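Chapitre 7
Les retours : la vente qui repart dans l'autre sens

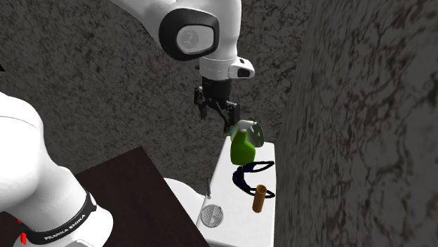

Par l'auteur du manuel, chargé de cours en commerce en ligne

Je vais commencer par un aveu : pendant mes premières années dans le métier, je ne regardais jamais les retours. Je regardais les commandes, le panier moyen, le trafic venu des newsletters (ah, les newsletters !), et quand un colis revenait à l'entrepôt, c'était le problème de quelqu'un d'autre. J'avais même masqué la colonne dans mon tableur, parce qu'elle m'obligeait à faire défiler l'écran vers la droite. Vous voyez le niveau.

C'est chez Furkano, une petite boutique en ligne de chaussures et d'accessoires de marche, que j'ai changé d'avis. On venait de boucler un mois de juin superbe, le meilleur depuis l'ouverture du site, et tout le monde était ravi. Puis la comptable a demandé pourquoi le compte en banque ne suivait pas. J'ai ressorti la colonne masquée. Sur un seul modèle de chaussure, nous avions expédié 114 paires et 46 étaient revenues. Quarante-six ! La fiche produit disait « taille normalement », alors que le modèle chaussait petit, et les clients commandaient donc deux pointures pour en renvoyer une. Ils avaient bien raison, j'aurais fait pareil.

Ce chapitre part de là. Dans les précédents, nous avons suivi le client de la page d'accueil jusqu'au paiement, et je vous ai laissés croire que l'histoire s'arrêtait au courriel de confirmation. Il reste un bon morceau de chemin, et pour certaines catégories de produits c'est celui où se joue la marge.

Un mot de vocabulaire avant d'avancer, car on mélange souvent deux choses. La rétractation, c'est le droit du consommateur de changer d'avis après un achat à distance, dans un délai fixé par la loi. Le retour commercial, c'est ce que le marchand accorde en plus, s'il le veut bien : un délai plus long, une étiquette prépayée, un échange gratuit. La première s'impose à vous (il existe des exceptions, nous les verrons dans la troisième section). Le second est un choix, donc un coût, donc une décision à prendre avec une calculette à portée de main.

Et ce coût, justement, se cache très bien. Il y a le transport, que tout le monde voit. Mais il y a aussi la personne qui ouvre le carton, vérifie l'état de l'article, le remet en rayon ou le déclasse, puis déclenche le remboursement, sans parler des messages du genre « bonjour, où en est mon retour ? » auxquels il faut bien répondre. Chez Naro, qui vend du petit équipement de cuisine, j'ai passé une matinée à suivre un seul colis de retour avec un carnet. J'ai noté 19 manipulations entre le quai et la remise en stock. Pour un économe à légumes !

Je vous propose donc d'avancer dans cet ordre. D'abord, mesurer : le taux de retour se calcule en commandes, en articles ou en valeur, et les trois chiffres ne racontent pas la même chose. Ensuite, comprendre les motifs, et là je vous montrerai pourquoi le menu déroulant « raison du retour » est souvent rempli n'importe comment. Viendront le cadre juridique, puis la politique de retour elle-même, sa rédaction et sa place sur le site. On terminera avec le cas Devadiga, une enseigne de textile qui a rendu ses retours payants et a fait marche arrière huit semaines plus tard.

Gardez sous la main le tableau de marge que vous avez construit au chapitre 5, on va lui ajouter deux lignes. Si vous l'avez perdu (ça arrive, surtout quand on le nomme « test_final_2 »), refaites-le avant de continuer, les exercices s'appuient dessus.

7.1 Mesurer les retours

Prenons une boutique toute simple, Faltcombe, qui vend des lampes de bureau et des abat-jour. Un client commande une lampe et deux abat-jour, puis renvoie un seul abat-jour. Si je compte en commandes, j'ai une commande touchée par un retour, point. Si je compte en articles, j'en ai un sur trois. En valeur, tout dépend du prix de l'abat-jour, et c'est par là que nous allons commencer.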